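Home | Journal | Workshop Notes | Archive | Contact

Care of the Second Cell: Notes on a Change of Hands

Sunday, April 19, 2020

The Flirnex cell has been in my charge since September, and readers of this journal have asked for an account of how it is kept in order. The cell is a modest one. It consists of a humanoid upper body with two hands, a control desk, and a single task area in which the machine practices putting household articles away.

The hands require the most attention. Each finger is drawn closed by a cord, and the cords stretch with use. The schedule I inherited from Lino Gatti calls for inspection every 1000 grasps. The left hand had reached 2483 when I opened it last, and I do not recommend that interval to anyone. The cord of the index finger had begun to fray where it passes the second joint, and the thumb closed noticeably later than the fingers beside it.

Replacement is slow but not difficult. The machine is powered down at the desk and the arm is supported before any fastener is loosened. The palm cover is then removed, and the old cord is drawn out with the new one tied to its end. I set the tension with the finger fully open, close it by hand several times, and set it again. Jurnex supplies a gauge for this purpose - it is worth having, although the printed scale wears off quickly.

After any work on a hand, the home position must be taught again. The fingers are opened flat against a block, the reading is stored, and the previous file is kept under its own date. Lino kept his in a folder named Bright, for reasons he never recorded, and I have continued the practice.

The task area is checked next. At present the machine is learning to set slippers on a rack, and its reach is planned from the position of the shelves. A rack that has moved by the width of a finger will produce a poor placement, usually at the front edge of a board. I measure from the base of the left front post to the machine, and then try each shelf for looseness. The perforated posts allow the shelves to be set at other heights, so any change is entered in the log before the next run.

A short trial follows. The last one comprised 31 placements at reduced speed, with the Pokard controller recording the force at each fingertip. I remain beside the stop button throughout and do not reach into the area while the arm is live.
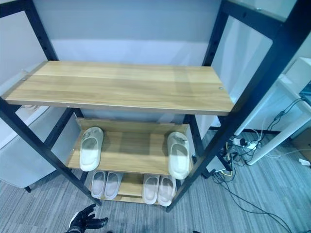
Matters Outstanding

The right hand is due for the same work, and new cord has been ordered. The log sheets also need a column for shelf height, which at present is written in the margin.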